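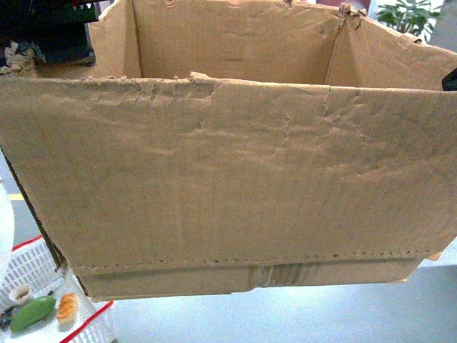

A plain brown box with its rim gone ragged, and plenty of use in it yet.

In defence of the old cardboard box

There is a moment in every house clearance, and in a good many ordinary Thursday evenings before the recycling goes out, when somebody picks up an old box, turns it round once or twice, and says, "This one's had it." I have heard it said in my own hallway and in other people's garages. I have heard it said of boxes I was fond of. And I should like, while the kettle is on and I have your attention, to say a word on the box's behalf.

I came to my views on this the slow way, by moving house too often. The first time, I was twenty-three and owned very little, and Gunvor Hovland, who had the flat downstairs and had moved more times than she cared to tell me, lent me everything I packed it in. The boxes lived flat behind her wardrobe. They had been to Bergen and back, she said, and one had spent a winter holding up a television. They were soft at the corners, furry along the top, and creased all over like a good leather shoe. I remember feeling rather sorry for myself, carrying my books out to the van in them. I had wanted the crisp sort that come in a bundle with a roll of tape and a marker pen.

Well, I bought the crisp sort the next time, and I have to report that I didn't like them nearly as much. A new box has very firm ideas. It wants to be square and it wants to be full, and if you put a lamp in it the lamp has to come round to the box's way of thinking. The sides are so stiff that you bark your knuckles reaching in, and the edges will give you the most dreadful little cuts, the kind you only notice when you're slicing a lemon. An old box has got over all that. The walls lean out a bit and let your arms past. You can push a cushion into it, or a colander with its handles sticking out, and it gives.

I do understand the other side of the argument. My friend Conall Gallagher ran removals for years and has strong feelings about what people hand him at the top of a staircase. His rule is that you look at the bottom first and the rim last. A torn rim hardly matters, he says, unless you are going to close the flaps and stack something on top, and half the time people do neither. What he minds is a tired base: old tape that has dried out and started to peel away, or a seam that has been done and undone so often that there is nothing left for the new tape to hold. He has seen a full dinner service go through the bottom of a box on the second-floor landing, and I gather the family could hear it from the car. So I grant him the base. Press it with your hand before you load it, put fresh tape over anything doubtful, and keep the crockery for something sturdier. Give the old box your pillows.

What I won't grant is the notion that scruffiness and uselessness are the same thing. We are very quick to make that leap with cardboard, and I think it's partly that boxes are free, or feel free, and so we never quite believe they belong to us. My neighbour Märta Öberg will mend a wicker basket with garden twine until there is more twine than basket, and everyone admires her for it. Nobody ever admired a person for taping up a box. Yet if you had to weave a cardboard box yourself, or even fold and glue one, you would keep it for best and leave it to your niece.

Then there are the jobs that really call for an old one. I keep one by the back door for wellingtons and another in the shed for seed trays, and I wouldn't dream of using anything smart for either. In June, when the jumble sale comes round, I want a box I can hand over and never see again. For the airing cupboard I want one that will squash into the gap beside the tank, which a new box simply refuses to do. And any child or cat of my acquaintance will tell you that a box improves once it has been sat in. Retno Jugah's two had one that was a shop, then a boat, then a shop again, and when she finally tried to put it out for collection there was such grief at the gate that it came back indoors for another month.

I ought to confess that there's a limit, and that I have not always known where it is. At my worst I had 15 of them in the box room, nested and folded and propped behind the door, and my husband asked quite gently whether we were expecting to be evacuated. A box that has got damp should go, and so should one that smells of the cellar, and so should anything with silverfish in it, however sentimental you may be. I have also stopped keeping the very small ones. They look so handy, and then you spend ten years moving them from shelf to shelf with nothing inside but a smaller one.

But a decent-sized box, plain, with a bit of a crumple across the front and a rim that looks as though something has been nibbling it — I would think twice about that one. Before you put your foot through it, stand it by the stairs for a week. Things will start going into it by themselves: the library books, the jumper that belongs in the other room, the jar you keep meaning to return to your sister. By the weekend you'll be carrying it up and down without a thought, and you can always flatten it next time the lorry comes.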